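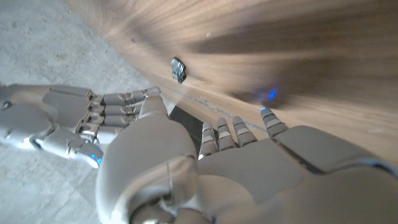

Notes from the hand bench, December 2018. Typing this fast before the bus so excuse the spelling.

We finally have house rules for two-handed work. Took long enough. Tipene Ellery wrote the first draft back in February and it ran to 156 lines, which is why it sat in a drawer. Maricel cut it down. Then I cut it some more, then Maricel put half of mine back. Fine. She was right about the cable stuff.

So, what we settled on.

**Clear the table first.** Anything that isn't part of the task comes off the wood before the hands get power. Screws, tape, wrappers, bits of foil. Exception: the object you're picking up, obviously, and that goes well away from the fingers while you do the zero check. Efe wanted a taped box for it. We tried the tape. It peels, and then the tape is the clutter.

**Wake one hand at a time.** Left, then right. Fingers open. Wait for the log line before you touch the second switch. I skipped this twice last winter and both times had to redo the thumb zero, so yes I know.

**Fingertip lights are not a safety signal.** Really want people to get this one. The little blue glow says the finger has power. It does not say the arm is stopped. At Sostdale they used light color to mean "ok to reach in", and Jhun Talavera came to us with that habit and it took him weeks to lose it. Look at the arm state on the screen. Then say "reaching" out loud. Then reach.

**Hands near each other = slow.** Anything where the fingers of one hand could meet the thumb of the other, we drop to 5 percent speed. Handovers, regrasps, all of it. Trinidad Quiambao thinks that's too slow and she has a point, a full handover run at that speed is painfull to sit through. But finger joints are the expensive part and a thumb catching a fingertip sideways is how you lose one. We can revisit once the contact stop is tested properly. Not before.

**Edges.** The wrist camera doesn't show you the table edge very well when the hand is low and your attention is on the fingers. Approach from over the wood where you can. If you have to come in across the edge, come in high. Knuckles clear, then down.

**Stay out of the gap.** No leaning in between arm and table to grab a dropped part. Stop, log it, power down, pick it up. Concrete floor, it isn't going anywhere.

**Write down the stops.** Every one, even the boring ones. Time, what the hand was doing, who pressed it. The old sheet from Ragnarsson had 70 boxes to tick and people just ticked down the column without reading. Ours has 4. People fill it in.

Things we argued about and did not settle:

- Gloves on the robot hands. Efe says yes for rough parts, I say they slide about and hide a cracked shell.
- Whether the person on the stop button can also take notes. I say no. Currently we allow it. I'm still annoyed.
- Who signs off a visitor. The Tollside people are coming again and someone needs to own that.

None of this replaces the real standards, the printed copies are on the shelf by the door, go read them. Ours are just the daily stuff for this bench. The Didden arms in the next bay have there own sheet, don't mix them up, the speed limits are different.

Maricel is laminating the final version. If you want a change, write it on the paper copy in pen with your name, not pencil. I can't read anyone's pencil.

Ok, bus. Glove argument continues in the comments if you must.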